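Home News Launches Satellites Archive Contact

Varever update: second-stage tank passes pressure test, stage moves to integration

28/09/2020

The second stage for the next Varever launch has completed its proof pressure test and has been moved to the integration hall at Landeg. The launch team is now working toward a full countdown rehearsal, with the first and second stages joined for the first time.

The test was the last major item left open after the August review. That review cleared the first stage and the ground equipment but held back approval of the upper tank until the new weld on the aft dome had been checked under load. The original weld was made in the spring and passed X-ray inspection, but a later look at the records showed that the welding current had drifted near the end of the run. The company chose to cut out the section and do it again.

For the proof test, the tank was filled with water and brought up to pressure in steps, with a hold at each step so that strain gauge readings could be compared with the model. Readings near the repaired weld stayed inside the predicted band all the way up. One gauge on the forward dome dropped out partway through the second hold. It was on a part of the tank already covered by its neighbors, so the test director let the run continue, and the gauge was replaced afterward.

The tank was then drained, dried with warm nitrogen and leak checked with helium. A small leak was found at a fitting on the vent line. The seal was changed and the check repeated with no leak above the limit. The fitting is not part of the tank itself and the repair did not require a new proof test.

Engine status

The second-stage engine, known as Drendier, remains at the test site at Sarkwood. It has now made four firings in its flight configuration. The first three were short runs to check the start sequence and the mixture control. The fourth was the long one and was planned to cover the whole of the first burn plus a margin.

That fourth firing ended early. The engine computer commanded a shutdown at 965 seconds, short of the planned 1,000, after a temperature sensor on the turbine housing went above its redline. The other sensors on the housing showed no matching rise. Inspection found a damaged connector on the sensor harness, and the turbine blades and bearings were all within limits.

The flight profile does not call for a single burn of anything like that length, so the engine had already met its requirement when it stopped. Varever has decided not to repeat the run. The harness has been replaced with one that has a different strain relief at the connector, and the same change will be made on the engine that follows this one.

There was some debate about whether to change the shutdown logic as well. As it stands, one sensor above its redline is enough to stop the engine. On the test stand that is the right setting. In flight, it means that a bad connector could end a mission with a healthy engine. The flight software will require two of the three housing sensors to agree before a shutdown is commanded, and that change is being run through the simulator now.

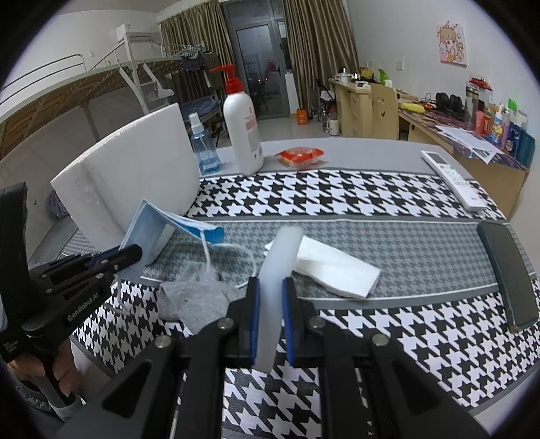
The simulator work is taking longer than planned. Each change to the shutdown logic has to be run against the full set of failure cases, and several of those cases were written when the single-sensor rule was in force. They have to be revised before they mean anything. The software group expects to close this out before the countdown rehearsal, but the rehearsal can go ahead without it, as the engine will not be lit.

Drendier will travel to Landeg by road once its final borescope inspection is signed off. The engine goes in the same container that was used for the qualification unit, with new shock mounts on the base. Installation in the stage comes first, followed by an electrical check, a gimbal check and a leak check of the feed lines.

Pad work at Sarkwood

The pad at Sarkwood is close to ready. The water system was run at full flow earlier this month and the spray pattern at the base of the mount was good on all sides except the north, where two nozzles had been set at the wrong angle. They have been corrected.

The larger job has been the propellant lines. The liquid oxygen line from the storage area to the pad was lengthened when the storage tanks were moved farther back, and the longer run means more boil-off in the line during chilldown. In the first cold flow test the line took much longer to settle than the timeline allows. Two fixes have been made. Extra insulation has been added along the low section near the road crossing, and chilldown now begins earlier in the count, before the crew clears the pad.

The second cold flow went well. Liquid reached the vehicle connection on time and stayed at a steady temperature through the hold. The team also practiced a late scrub, with the line drained and made safe while still cold — something that had only been done on paper until now. Valve response at the end of the drain was slow on one unit, and it will be swapped for a spare.

The umbilical arm has been through its release tests with a dummy connector plate. There were some early problems with the plate catching on its guide as the arm swung away. The guide has been reshaped and the arm has released cleanly each time since then.

Range and tracking

The downrange tracking station has been moved to its new position and has been following passing satellites for practice. Coverage from the new site overlaps with coverage from the pad for longer than before, which closes a gap during first-stage separation. On the previous flight, telemetry was lost for several seconds right at separation, and part of the data had to be rebuilt from the recorder on the stage.

The flight termination receivers have been tested and returned to storage. Their batteries have a limited life once activated, so they will be installed late in the campaign.

Airspace and sea notices have not been filed. They will be filed when the company sets a launch date, and no date has been given beyond the statement that the rehearsal must come first. Readers who plan to watch in person should wait for the notices before making travel plans. The viewing area on the south side has limited parking, and the access road closes well before the window opens.

Payload

The payload is unchanged. The flight will carry one main satellite and a dispenser with small satellites on the upper ring. The main satellite has finished vibration testing and is waiting in storage with its batteries on trickle charge. It is an Earth-observing craft, and its operator wants a morning crossing, which sets the launch window for each day.

One of the small satellites has been asked to supply new paperwork on its radio license. If the license does not come through in time, a mass model will fly in its place so that the balance of the dispenser stays the same. The decision has to be made before the dispenser is closed up, and it cannot be reopened at the pad.

The payload fairing halves are at Landeg and have been cleaned. Acoustic blankets are in place in one half and are being fitted in the other. The separation system was tested as a set in the summer, and the halves came apart evenly with no contact.

What comes next

Stage joining is the next item on the schedule at Landeg. It will be done with the vehicle lying flat, and the alignment will be measured before and after the bolts are tightened. After that comes a combined electrical test, with power supplied from the ground and then from the flight batteries. The vehicle then goes to Sarkwood on the transporter for the rehearsal, which will include full loading of both stages and a count down to the point just before ignition.

If the rehearsal data are good, the vehicle will be rolled back for fitting of the payload and fairing. If there is a problem with loading, the plan allows for a second rehearsal without leaving the pad — provided the weather holds, as the mount is only rated for moderate winds with the stages empty.

We will carry a report on the stage joining in the next newsletter, along with the revised rehearsal timeline if it has been released by then.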